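Can an arm sort a mixed bin of household items yet?

Posted 25/08/2022 by jara_bench
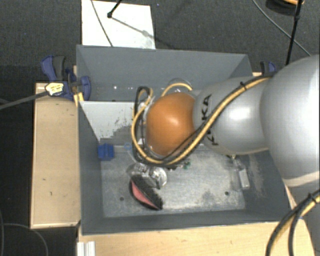
Our shop wants to hand off the end-of-shift tidy-up: small mixed items in a gray bin, each to its own shelf. Payload is no concern with a KUKA. Recognition is. Clear plastic reflects everything, and a transparent bottle on scuffed metal gives the depth camera very little – the brush with the black bristles should be easy by comparison. Is unattended running realistic, or do I budget for a person nearby?

Sonico
Budget for the person. We logged 2,000 picks in February and had 213 failures, most of them on clear items. Opaque blocks were fine. Things that helped:
– diffuse light from two sides
– suction for flat faces, fingers for the rest
– a limit of six items per bin
Also check your cable slack at full wrist rotation. A loop that stands up off the wrist can snag on a clamp handle.

Ultside
depends what you call a chore. ours does bins ok but wont fold a towel

zelthorpe_mike
Matte spray on the bin floor cut our false grasps by 40 percent. It wears off, so plan to recoat.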